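Podside Bean Grinder, Hand-Cranked
Ollenwood finish – £74
Last updated 24/06/2025

I started making these because I was fed up with my old electric grinder waking the whole house at six in the morning. I like my coffee early and I like it strong, and I didn't see why everybody else should have to hear about it! So I bought a set of steel burrs, turned a body for them on the lathe, and a good many wonky attempts later I had something I was happy to leave out on the worktop.

The Podside is the third version and the one I've stuck with. It stands 206 mm tall with the handle off, and it fits in one hand if your hands are anything like mine (middling). The hopper takes 50 g of beans, enough for a big cafetière or for two of you having a second cup. You can fill it right to the line, but give it a little shake first or the last few beans end up rolling across the floor.

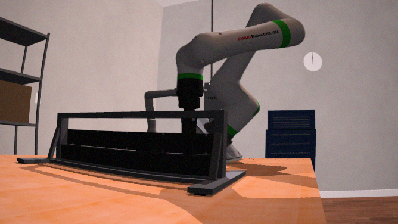
Grind size is set with the ring under the burrs. Turn it clockwise for finer, the other way for coarser, and it clicks as it goes so you can find your place again. I use nine clicks out from closed for filter and somewhere in the low twenties for a cafetière. Please don't crank it with the ring fully closed – the burrs will rub and you'll blunt them.

The handle lifts straight off for packing. I've taken mine camping more times than I can remember, and it goes in the side pocket of a rucksack with the knob tucked in a sock.

The body comes in two finishes. Ollenwood is the pale one, oiled and left matt, and it darkens a bit over the years where your palm sits. Mulluvov is my name for the dark one, which gets a stain before the oil and hides coffee marks much better. Same price for both. I keep changing my mind about which I prefer, but the dark one is in our kitchen at the moment.

Cleaning is easy enough. Brush it out once a week with the little brush in the box, and wipe the outside with a dry cloth. No water on the burrs, and keep the whole thing well away from the dishwasher. I've had one back that went through on a hot cycle and it had split from top to bottom, poor thing.

In the box
Grinder and handle
Cleaning brush
Spare washer for the ring
Cotton bag

Weight packed: 289 g without the handle
Spare burrs: fit all Podside grinders, please ask for the price

If you'd like something bigger, have a look at the Habte, my wall-mounted grinder with the glass jar. It's a slower job to make, so there's usually a wait, but it will do a whole week's coffee in one go if your arm holds out.

Postage is included within the UK. I send parcels out twice a week and I'll email you when yours has gone. If the colour matters to you, drop me a line before you order and I'll send a snap of the ones on the shelf – the grain is different on each and some are much stripier than others.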